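Die Probezeit

Der Vertrag für den Tustari lief über 4 Wochen, danach konnte man ihn behalten oder zurückgeben. Wiremu Baxter hatte ihn unterschrieben, ohne seine Schwester zu fragen. Tamsin erfuhr davon, als der Lieferwagen der Firma Kälin schon im Hof stand und der Fahrer wissen wollte, wohin mit den Kisten.

»In den hinteren Raum«, sagte Wiremu.

»Wohin mit was?«, sagte Tamsin.

Sie hieß seit ihrer Heirat Partington, aber in Fulville nannte man sie noch immer die Baxter vom Obst. Der Laden gehörte ihnen beiden. Vorne stand sie, hinten stand er, so war es, seit der Vater nicht mehr konnte. Hinten hieß: Obst aus den Steigen nehmen, ansehen, in Körbe legen, in die Kühlung stellen. Im September, wenn die Äpfel kamen, waren das 600 Stück am Tag, und Wiremus rechte Hand machte das nicht mehr mit. Er sprach nicht darüber. Er trug die Hand abends in der Jackentasche.

Der Techniker brauchte einen Nachmittag. Er schraubte, schloss an, wischte sich die Stirn und erklärte Wiremu das Programm. Es hieß Asa, und man bediente es mit einem Tablet. Man zeigte dem Arm eine Bewegung, indem man ihn führte, und er machte sie nach. Die Miete betrug 500 im Monat, Wartung eingeschlossen.

»Und wenn er etwas zerdrückt?«, fragte Tamsin von der Tür her.

»Dann stellen Sie die Kraft herunter«, sagte der Techniker. »Der Wert geht von eins bis zehn. Für Obst nehmen die meisten eine 2.«

In der ersten Woche nahm Wiremu die Vier. Die Pfirsiche landeten im Eimer, die Tochter der Nachbarin bekam Kompott. Er stellte auf drei, dann auf 2. Bei 2 rutschte manches wieder heraus, und er saß auf einem Hocker und zeigte dem Arm noch einmal, wie man einen Apfel von der Seite nimmt, unterhalb der dicksten Stelle. Er hatte das nie jemandem erklären müssen. Seine Hand hatte es gewusst, und nun musste er ihr zusehen, um es herauszufinden.

Tamsin kam in dieser Zeit selten nach hinten. Wenn sie kam, holte sie etwas und ging wieder.

»Er ist langsam«, sagte sie einmal.

»Er lernt noch.«

»Du redest von ihm wie von einem Lehrling.«

»Ein Lehrling kostet mehr.«

In der zweiten Woche rief eine Frau von Kälin an und stellte Fragen von einer Liste. Ob die Einweisung verständlich gewesen sei. Ob das Gerät ausgefallen sei. Wiremu sagte ja und einmal. Ob er das Produkt weiterempfehlen würde, auf einer Skala. Er sagte, das könne er noch nicht sagen, und sie schrieb eine Fünf hin.

Gegen Ende der dritten Woche wachte Tamsin früh auf und ging um fünf in den Laden, weil sie die Kasse vom Vortag noch machen musste. Hinten war Licht. Sie dachte, Wiremu habe es brennen lassen, aber er saß auf dem Hocker, die Jacke an, den Tee neben sich auf dem Boden. Sie blieb an der Tür stehen.
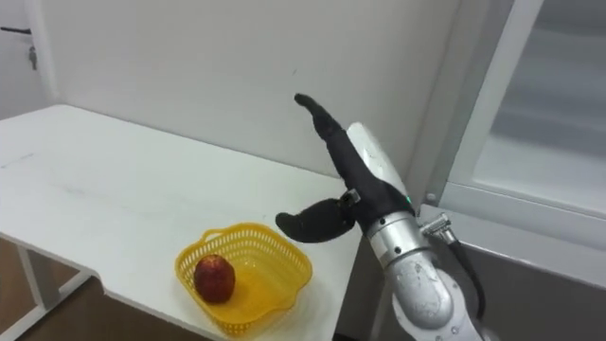

»Seit wann bist du hier?«, fragte sie.

»Seit vier.«

»Und was machst du?«

»Den Griff von oben. Den kann er noch nicht richtig.«

Sie nahm sich eine Steige, drehte sie um und setzte sich darauf. Wiremu tippte auf das Tablet. Der Arm senkte sich, die Finger schlossen sich um die Frucht, hoben sie ein Stück und setzten sie wieder ab. Er nahm sie aus dem Korb, drehte sie unter der Lampe und hielt sie ihr hin. Es war keine Druckstelle daran.

»Gib mal«, sagte sie. Sie meinte das Tablet.

Er zeigte ihr, wo man die Bewegung freigab. Sie legte die Hand an den Arm, so wie er es ihr vormachte, und wunderte sich, wie leicht er nachgab. Beim ersten Mal kam sie zu schräg an. Beim zweiten Mal sagte Wiremu: »Tiefer«, und sie ging tiefer.

»Papa hat sie immer mit drei Fingern genommen«, sagte sie.

»Das weiß ich.«

»Der hier hat nur zwei.«

»Deshalb dauert es ja.«

Um sieben schloss sie vorne auf. Die Kasse hatte sie nicht gemacht. Das Formular von Kälin lag noch auf dem Schreibtisch, beide Kästchen leer, und sie schob es unter den Locher, damit es nicht wegflog, wenn die Ladentür aufging. Dann kam der erste Kunde und wollte Birnen.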